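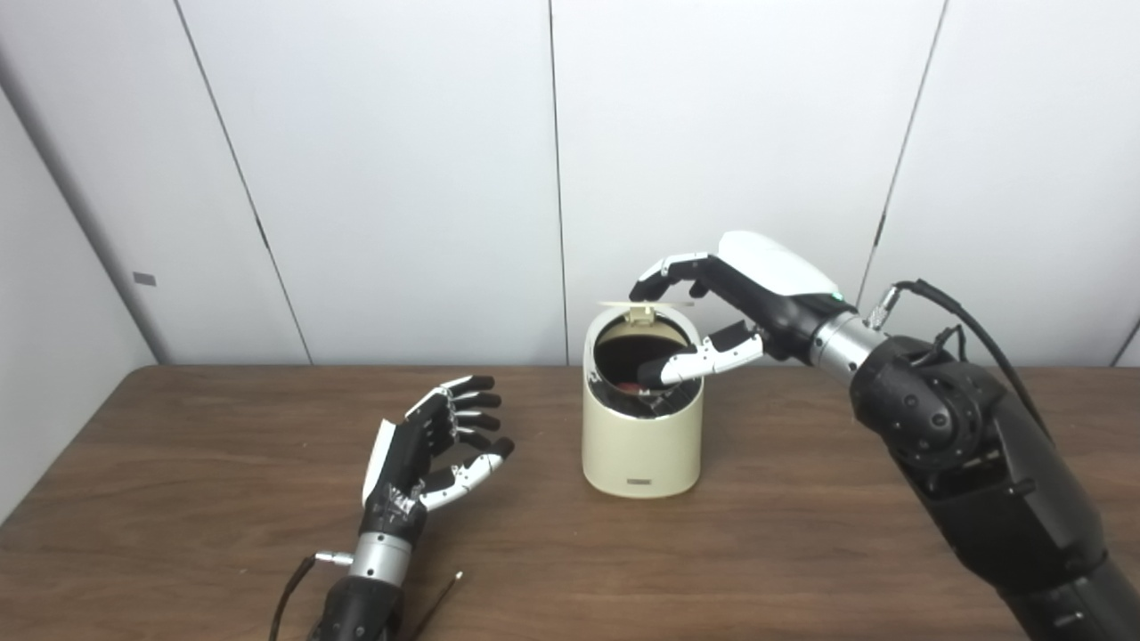 Right hand at the bin, lid up, thumb inside the rim. Left hand open.

Ticket 103: right thumb stalls on bin task
Machine: Jamau cell, two arms, one table
Opened by: K. Nagano
Priority: medium (was high, until I had lunch)

Symptom
Right hand reaches over the open bin, thumb goes in, then the controller throws a thumb torque fault and everything holds position. Green light on the hand stays on throughout, as if to say the problem must be mine. Left arm doesn't fault. It isn't being asked to do anything.

Tried so far
1. Restarted the hand controller. Faulted again on the third run.
2. Reseated the cable at the right wrist connector. Ran 37 cycles clean, wrote "fixed" in the log, faulted on the next one.
3. Swapped the Teuber power supply for the spare. No change, except now I don't know which one is the spare.
4. Checked thumb travel with the bin taken off the table. Full range, no fault in 40 tries.

Update, 2:15 pm
Moderar support asked for the hand's cycle count. It's around 2,000 since the last thumb calibration. They asked if we had read the maintenance page. I said I would look into it.

Update, 4:40 pm
Recalibrated the thumb and raised the approach height a little. Still faults, but later in the move -- I'm calling that progress. Fault log now shows the torque climbing only once the thumb is below the rim, so I suspect contact with the inner edge.

Next
Re-teach the bin position. Flellier last edited that pose in February and left the comment "good enough."

Status: open. Do not move the bin. Yes, even to empty it.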